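How to Make Your Own Rain Gauge Record (and Send It Somewhere Useful)

If you have ever wanted to take part in climate science without a degree or a lab, rainfall is the place to start. It's cheap, it takes a couple of minutes a day, and the numbers you collect are ones that researchers really do want! I have been logging rain behind my house in Vulthorpe for years and I still get a little thrill when a big storm comes through overnight.

What you need

A straight-sided clear container with a flat bottom, a ruler marked in millimeters, a waterproof marker, a notebook, and a post or stake. You can buy a proper gauge later on. I started with a jar and it did fine.

Step 1: Pick your spot

Look for open ground, well away from walls, trees and fences. A good rule is to stand twice as far from an obstacle as the obstacle is tall, so a 7-foot fence means at least 14 feet of clearance. My friend Eilidh Geddes had hers tucked under the eaves for a whole season and was reading low every time the wind came from the west.

Step 2: Mount it level

Strap the container to the post with the rim sticking up a little above the top of the wood, so drops can't splash in off the post. Check it with a small level in two directions. A tilted gauge catches less than it should.

Step 3: Mark the scale

Hold the ruler against the outside and draw a line every millimeter, starting from the inside bottom of the container (glass can be surprisingly thick down there). Go up to 50 if you have the height. Number every fifth line. 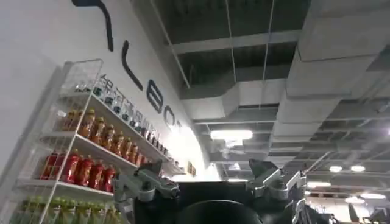
Step 4: Read it at the same time every day

I go out at 7 in the morning, coffee in hand. Get your eye level with the water and read the lowest part of the curve. Write down the amount, empty the container, and put it back. If it stayed dry, write a zero – a zero is data, and a blank is a hole in your record.

Step 5: Write notes

Hail, fog drip, a bird sitting on the rim, the morning you overslept. All of it goes in the margin. Kevin Sotelo runs our county group, Verkcombe Rain Watch, and he says the margins are his favorite part of any notebook.

Step 6: Share your numbers

Look for a volunteer network near you, or ask at a library or a college geography department. Ours has 128 gauges now, and when you see them all on one map after a storm it's wonderful. Two gauges on opposite sides of the same hill can disagree by a lot!

Snow and ice

Bring glass indoors before the first hard freeze, which for us means October. For snow, use a plastic container, let the catch melt inside at room temperature, and measure the water. Record the snow depth separately.

My first full notebook covered 204 days, with coffee rings on most of the pages. Date the cover of yours before you put it on the shelf.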